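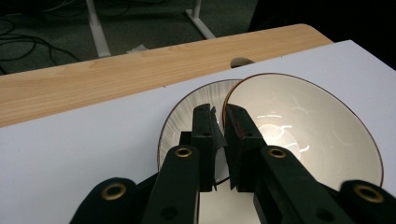

Two bowls side by side on a white board.

Home | Opinion | Community | Archive | Contact
Print this page | E-mail this article

The Case for the Ordinary Bowl

The Urmont Residents' Association will decide in August whether to replace the tableware in its shared dining hall. The proposal before members would retire the present mixed stock of bowls and purchase 700 identical pieces from Brundeck, all of one size and all without decoration. This column asks members to vote against it.

The hall now holds 597 bowls. They were acquired over many years, in part from the former school kitchen at Hurnberg and in part from households that had more than they could use. Few of them match. Supporters of the purchase regard this as a defect, and their argument deserves a fair hearing. Bowls of one pattern stack to a predictable height. They fit the racks. A server who fills the same bowl every time gives every diner the same portion.

These are real advantages, but they can be had for far less money. At the spring review, 239 of the bowls were found to share a diameter close enough to stack together safely. If these were kept on the serving line and the remainder reserved for holiday meals, most of the difficulty at the racks would be removed without any purchase at all.

There is also the matter of what a bowl is for. A white bowl with a thin brown band at the rim and fine ribs running down its inside is a modest thing, yet it has been made with some attention to the person who will look into it. The band shows where the bowl ends and the table begins, a help to older diners whose sight is poor, particularly when a white bowl is set on a white surface. The plain model offered by Brundeck has no such line. The Gumede Street hall bought the same model and has since placed colored mats under every setting.

The proposal describes the current stock as worn. Some of it is, and chipped pieces should be withdrawn promptly – the kitchen rules already require it. Wear of the ordinary kind, however, is no reason to discard a sound dish. The annual loss to breakage has been up to 5 percent, and donated pieces have covered it.

Members are asked to consider a smaller measure. The Association should sort the bowls it owns, label the shelves by size, and set aside a modest sum for replacements as they are needed. The larger purchase may be raised again if that arrangement proves unworkable.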